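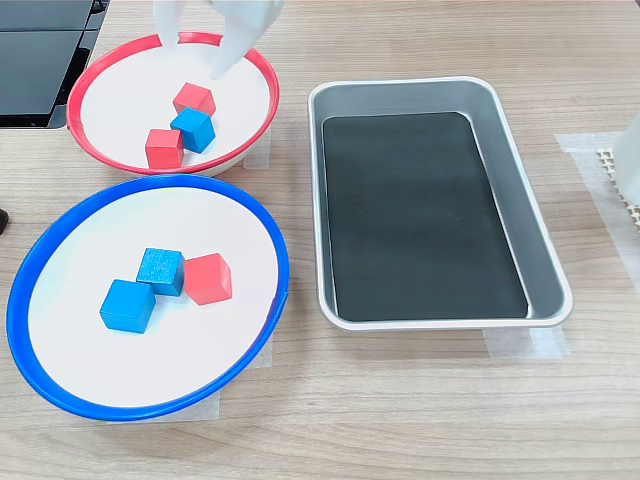 This site uses cookies to remember your settings. Accept | Manage

Morning Barn and Track Check, Stovport Training Oval

I do this walk every race Friday before the first set goes out, and people keep asking for my list, so I've typed it up with my comments from this week. Steal whatever you like!

1. Inside rail, full lap - OK. One loose post near the 6 furlong pole, tightened with Omid Mohammadi holding the other end (thanks, Omid, I know you hadn't had coffee).

2. Track surface - OK with a note. Cushion felt good and even until the top of the lane, where it was a bit thin for about 60 feet. Harrowed twice. I'd still tell riders to stay off the fence there until Sunday's water goes down.

3. Starting gate - FIX BEFORE USE. Stall 8 back latch is sticky again. It opened every time I tried it, but I had to lean on it and I don't love that. Gate crew has it tagged.

4. Gap and outrider station - OK. Radio charged, spare lead shank on the hook, gate swings freely.

5. Stalls, Barn C - mostly OK. Fodor has chewed through his stall guard (again!) and there was a screw sticking out underneath. Pulled the screw, new guard is on order, webbing up for now. Illel's water bucket clip is bent, swapped it.

6. Fire gear - OK. All extinguishers in the green. The hose at the east end only reaches the feed room, so I've asked for another 300 feet. I asked in March too.

7. Shed row footing - OK. Raked, one soft spot by the wash rack. Lead horses around it, please, and go slow.

8. Tack - two items. A girth with stitching coming loose, pulled and binned. Gaurav Awasthi's exercise saddle has a cracked stirrup bar cover. He says it's fine, I say it isn't, and it's in my office till we agree.

9. Helmets and vests - OK. Everybody on the first set was buckled up when I looked.

Open items go to the Ostness barn office by noon. I'll recheck the gate myself before second set.

14 shares | 3 comments

Recent posts
How I wrap for a morning breeze
Reading the harrow lines
Ponying a nervous two-year-old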